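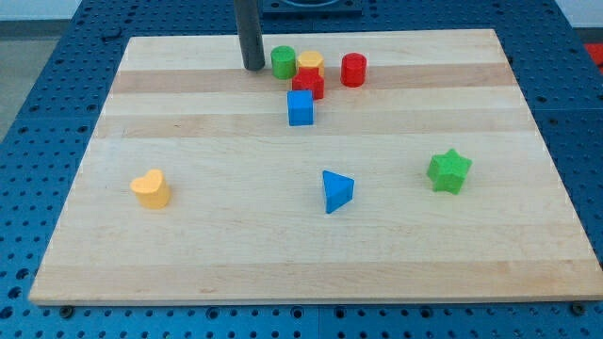 Up at five. The county office opens at eight but the line starts before that, and I wanted my papers in before lunch so I could get back for the afternoon shift at the store. Made coffee, ate a piece of toast over the sink, put the folder in a plastic bag in case it rained on the walk to the car.

I am running for the open seat on the Usthorpe town council. I have told most people by now but I had not written it down here, so there it is. Filing closes today at four. I know that is cutting it close. My sister has said so several times.

The folder had the declaration form, the financial disclosure, the copy of my lease with my name on it, and the petition sheets. The rule for a council seat is 253 good signatures from people registered in the town. I turned in 265. That is 12 to spare, which is thin, and I did not sleep well on account of it. Pao-chu Peng, who has been running the whole thing out of her dining room, checked every line against the voter roll twice. She struck a good number before we ever got to the final count. One man had signed with his Trorncombe address because he works there and gets his mail there. A couple signed for each other, in the same handwriting. She said better we find it than the clerk.

The drive to the county building took longer than I planned. They have the Tirniver bridge down to one lane again and the flagger held us for two full turns of the sign. I sat there with the radio off and went over the form in my head. I could not remember if I had put my middle name on the disclosure. I pulled over on the far side to look. I had.

There were nine people ahead of me when I got there. Most were not candidates, just people with deeds and dog licenses. The man running for county assessor was there with his wife and his two grown sons, all in the same color shirt, and somebody was taking pictures of him by the flag. He shook my hand and asked what I was filing for. When I told him he said good for you and moved on to the next person. I don't think he caught my name. I had on my brown work shoes, which I noticed about then.

The clerk at the window was a young woman with a cold. She went through the packet page by page with a ruler held under each line. She asked for the filing fee and I had it in a money order like the sheet says. Then she said the notary stamp on the declaration was too faint. I asked how faint is too faint. She held it up to the light and said she could not read the expiration date, and if she could not read it she could not take it.

So I went down the hall. There is a notary in the recorder's office but he was out until ten. I sat on the bench. I called Pao-chu and she told me to stay where I was and not to get up, and that there was plenty of time, in the voice she uses when she thinks there might not be. I read the notices on the board. There is a hearing on the Ayaaba tract coming up that I did not know about, and I took down the time. They want to rezone the bottom half of it for storage units. Folks on my street have been asking about that land since the spring and all any of us knew was rumor. The notice was up between a lost cat and a flyer for CPR classes.

That is a fair piece of why I am doing this, so I will put it down while I am thinking of it. The council votes on things like that and the rest of us find out when the trucks come. The last three meetings I went to had more council members than residents in the room. The minutes go up a month late or not at all. I am not angry at anyone over it. They are people with jobs and they do it for 400 dollars a quarter. But the notice could go on the water bill. It would cost nothing. I said so at the microphone in the spring and they thanked me for my comment.

The notary came back at twenty past ten with a sandwich. He did the form over, and I signed it over, and he pressed down hard on the stamp and waved the sheet around to dry it. No charge. He asked who the seat was against and I told him. He said hm.

Back in line. Six ahead this time. The same clerk took it and remembered me and went only to the one page. She stamped my copy at 11:08 and told me the signatures would be checked within five working days, and if anyone challenges them it has to be in writing. Then she said good luck and blew her nose. That was it. I do not know what I had expected. I stood on the steps for a while with my receipt. My mother would have liked to see it, I think. She never missed a vote in her life, not even the school bond ones.

There were two reporters outside but they were there for the assessor. One did come over. She was from the Trorncombe paper and she asked me what my top issue was. I had practiced this with Pao-chu in the dining room and had it down to three sentences. I said the first sentence and then talked about culverts for some time. She wrote down a little of it. She asked how to spell my last name and I was glad of that at least.

Stopped on the way home for gas and a hot dog. Called my sister from the lot. She asked if it was in and I said it was in. She said she had lit a candle at early Mass and now she could quit worrying about it. I told her there are still the signatures to be checked. She said she had only the one candle.

Worked two to seven. The store was slow until five and then everybody wanted charcoal. My boss knows I filed and is all right with it so long as I don't talk politics on the floor. That's fair. I did have one customer bring it up himself, an older man from out by the Tirniver road. He said he had signed my sheet at the fish fry and wanted to know if I had turned it in yet. I said this morning. He wanted to know what I would do about the ditch in front of his place. I told him the truth, that it is a county ditch and the council has no say in it, but that I would find out who does. I wrote his number on the back of a receipt. He bought a hose washer and left.

Pao-chu came by after supper with the walking lists. She has the town split up by streets and wants me on doors by the weekend. She thinks the way to win is the apartments behind the old cannery, where hardly anyone gets a knock. I think it is the long blocks up the hill where they vote every time. We went back and forth on it and settled on apartments first while the evenings are light. She also wants me to get a haircut and stop saying "sort of." I said I would do the one.

We talked about money too, which I don't like. I have put in what I can. There will be a small get-together in her yard and a can on the table. The signs are ordered, the plain ones, blue on white, no picture. The other fellow already has his up at the car wash and along the fence by the ball field. I know him. He coached my nephew. I don't have a bad thing to say about him and I told Pao-chu I would not be saying any. She said that was fine but I would have to say something good about myself at some point, and that this was the harder part for me.

Things to do tomorrow:
Call the county about that ditch.
Ask at the clerk's who can speak at the Ayaaba hearing and for how long.
Send the thank-you notes to the people who carried petitions.
Return the card table to the church.
Haircut.

It rained after all, about nine. Folder is on top of the refrigerator with the receipt in it. My feet hurt. Going to bed.

COMMENTS

hillroad_marge
I signed at the library. Glad to hear it got in. I've lived up the hill since I was married and I can tell you we would like a knock too, don't leave us till last.

D. in Trorncombe
The stamp thing happened to my brother-in-law when he ran for fire district. They sent him home and he had to drive back the same day. Bring a spare form, is what he says now.

ruthanne
What time is the Ayaaba hearing? I can't find it on the town site anywhere.

hillroad_marge
Ruthanne it is at 6:30, upstairs. I called and asked them.

Curtis
Not voting for you but I agree about the water bill.

RECENT ENTRIES
Last night of petitions
Fish fry, and a long talk with the road crew
What I said at the microphone
Telling my boss
The July meeting, such as it was

Write to me through the contact page. All entries copyright the author.
Back to top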